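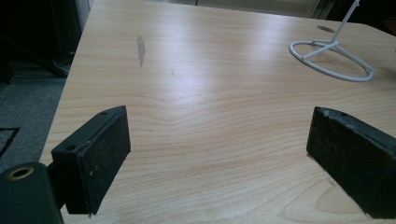
Kammont步行指南中文版编辑工作会议记录

时间:五月,上午
地点:Flikdale办公室,一楼会议室
出席:编辑、译者、地图绘制、版面设计各一人;Ruchti印刷公司代表通过电话参加第三项和第四项
缺席:校对(已经提前用书面方式提交意见)
记录:编辑部

一、上次会议记录

大家阅读了上次的会议记录。译者提出一处修改:上次写的是“中文版不收录冬季路线”,正确的说法应该是“中文版暂时不收录冬季路线,以后的版本再讨论”。同意修改。其他内容没有意见,记录通过。

上次留下的事情里,封面文字已经完成。客运公司的时刻表还没有收到。编辑已经写过两次信,对方回答说夏季时刻表还在内部确认。这件事继续保留。

二、译文的情况

译者报告,四条路线的正文都已经翻译完,现在的工作是统一全书的用词。最长的一条是从Kammont火车站到Flikdale水库的路线,全程近32公里,分成两天走。这一条的文字最多,问题也最多。

第一个问题是地名。英文版里有些小地方没有正式的中文名称。校对在书面意见里建议全部音译,并且在第一次出现时加上原文。地图绘制的同事不太同意,理由是走路的人在路牌上看到的只有原文,如果正文里到处是音译,他们需要在脑子里换来换去,很不方便。译者也说,有一些音译的名字很长,读起来不自然。

讨论以后决定:地名一律保留原文,不音译。有意义的普通词要翻译,例如桥、磨坊、教堂、水库。例子是“Flikdale水库”,不写全部原文,也不写全部中文。校对没有在场,由编辑把这个决定告诉校对,如果校对有强烈的反对意见,请在下次会议以前提出来。

第二个问题是“小路”这个词。英文版用了好几个不同的词,有的是可以骑马的路,有的是只能步行的路,有的是农场的车道,但步行的人有权通过。译者在初稿里大部分都写成“小路”。编辑认为这样会失去重要的信息,特别是带自行车的读者需要知道哪一段不可以骑。决定使用“步行道”“马道”“农场车道”三个说法,在书的前面用一段短文解释。“小径”不再使用,译者会在全文中替换。替换的时候请注意不要改到引用的诗句。

第三个问题是关于栅栏门的说明。英文版写“请保持门原来的状态”。译者觉得中文读者可能不明白这句话的意思,想改成“请随手关门”。地图绘制的同事指出,这样改意思就错了:有的门农民故意开着,让羊可以去喝水,如果把它关上会造成麻烦。决定写成“门原来开着就让它开着,原来关着就请在通过以后关好”。句子长了一点,但是意思清楚。

三、用词表和Pivport

用词表目前有1,288条,全部放在Pivport上面。版面设计的同事反映,从Pivport导出的文件里,中文引号有时候变成英文引号,破折号也会变短。译者说她在自己的电脑上没有看到这个现象。会上当场试了一次,导出的文件是正确的。大家认为可能和导出时选择的格式有关系。版面设计的同事会把出现问题的那个文件发给译者,两个人一起比较设置。

编辑提醒,用词表现在每个人都可以修改,这样不太安全。上个月“水闸”被改成“闸门”,后来又被改回来,谁都不记得是为什么。从现在开始,只有译者和校对可以修改,其他人如果想修改,请在备注栏里写建议。译者每星期看一次备注栏。

Ruchti的代表问,用词表是否需要印在书的后面。回答是不需要,只印一个很短的词汇对照,内容是路牌上常见的词,一页以内。

四、版面、纸张和印刷

版面设计的同事介绍了新的页面样式。中文正文比英文短,所以每一页下面有空的地方。有两种处理办法,一种是把字放大一点,另一种是把地图放大。大家比较喜欢地图放大,因为在户外看地图的时间比看文字的时间多。不过字也不应该太小。校对在书面意见里写道,下雨的时候戴着眼镜看小字非常辛苦。决定地图放大,正文的字号和英文版相同,行距稍微加宽。

关于地图上的文字,地图绘制的同事说,等高线的数字和中文说明放在一起会很拥挤。建议把中文说明移到地图外面,用字母在图上标出位置。同意。图例全部翻译,但是比例尺和指北标志保持英文版的样子。

Ruchti的代表说明了两种纸的区别。第一种表面比较光滑,照片颜色好看,但是折叠以后容易出现白色的痕迹。第二种稍微粗糙,折叠没有问题,用铅笔写字也方便,照片会暗一些。编辑倾向第二种。版面设计的同事担心水库那一页的照片,那张照片本来就比较暗。Ruchti同意用第二种纸先打一份样张,只打水库那一页和折叠地图,然后再做最后的决定。

装订方式和英文版一样,没有变化。代表请我们在交稿以前检查书脊上的字的方向,英文版第一次印刷的时候在这里出过错误。

五、实地检查

第二条路线在教堂后面有一段改道,原因是河岸的修理工程。英文版的网页已经有通知,但是中文稿里还是旧的走法。地图绘制的同事准备在六月去走一次,确认改道的路牌是不是清楚,并且记录新的路口。译者愿意一起去,她想用中文稿一边走一边读,看看有没有让人误会的句子。交通费用由编辑部支付,请保留车票。

另外,请他们顺便看一下Kammont火车站出口的情况。书里写“出站以后左转”,但是车站现在有两个出口,只写左转是不够的。在确认以前,这一句先标成黄色。

六、其他事项

有读者来信询问中文版会不会有繁体字的版本。目前没有计划。编辑会礼貌地回信,并且记下这个要求。

厨房的热水壶已经报修。在修好以前,请使用二楼的热水壶,用完以后请放回原来的位置。

七、需要完成的工作

编辑:把地名的决定告诉校对;再次联系客运公司;给读者回信。
译者:统一三种道路的说法;修改栅栏门的说明;写书前面的解释短文。
地图绘制:移动图上的中文说明;安排六月的实地检查。
版面设计:按照会议决定修改页面;把有问题的导出文件发给译者。
Ruchti:用第二种纸打样张,寄到Flikdale办公室。

下次会议在收到样张以后举行,具体时间由编辑用邮件通知。对本记录如果有修改意见,请在下次会议以前发给编辑部。

会议在中午12时以前结束。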